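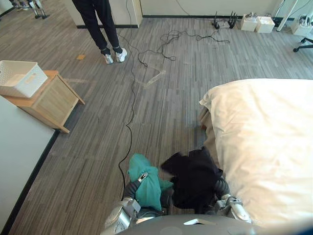
**Figure 4.** Head-camera view during a two-cloth trial in the bedroom set-up, with a teal cloth in the left gripper and a black one in the right.

### 4.2 Swapping the grippers

We ran the cloth task twice over, once with the Hunano grippers and once with the older Droditz pair, keeping the arms and the controller as they were. I'd gone in expecting the Hunano ones to win easily. They did win, but by less than I'd told everyone, and most of the gap came from a single kind of failure.

That failure is the double pinch. When two cloths end up close together, as the teal and black ones are in Figure 4, a gripper coming in a touch too low will happily take a fold of each. The Droditz fingers did this a lot. The Hunano fingers did it less often, and mostly when the target was the black cloth. I suspect the camera more than the fingers there: folds in dark fabric give our depth estimate very little to work with, and the planner ends up guessing where the top of the heap is.

We logged 1,303 grasps with the Hunano pair and around 2,000 with the Droditz pair. The numbers don't match because we started the Droditz runs earlier and I was too stubborn to throw data away (the table in the appendix uses the first 1,000 from each, so please compare those). I also dropped nine grasps where the controller lost its link to the left arm -- those tell you about our network and nothing about fingers.

Working beside a bed made things harder than our bench tests had suggested. The right arm has to come down close to the duvet, and a soft edge is an awkward thing to plan around. Treat it as solid and the arm refuses perfectly good grasps; ignore it and the wrist shoves into the bedding. We settled on a thin margin, set by hand, and left it alone for both pairs. I'm not proud of that bit, and the Palacios planner may well do better with a proper model of soft contact.

One more thing on timing. The Hunano grippers close more slowly, so a clean pick takes longer even when it works first time. Once retries are counted, the two pairs come out nearly level.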